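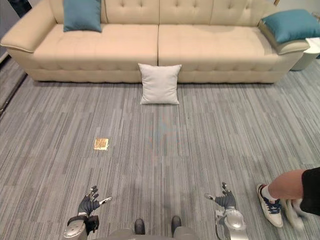 Waltport Guest House, Unit 16
Fire and electrical walk-through, Jul 29, 2018

Smoke alarm, hallway: OK. Battery changed in January.
Smoke alarm, bedroom: FAIL. No sound on test. Replace before next booking.
Extinguisher, kitchen: OK. Gauge in green, tag current.
Outlets: one cracked cover plate by the sink. Order from Kodari.
Exit door: OK. Opens without key from inside.
Stair rail: loose at the bottom bracket. Tighten.
Upholstery labels: not checked this visit.
Water heater: set too high. Turned down, recheck in 25 days.
Electric meter: 2,554

Reinspection needed: yes, two items open.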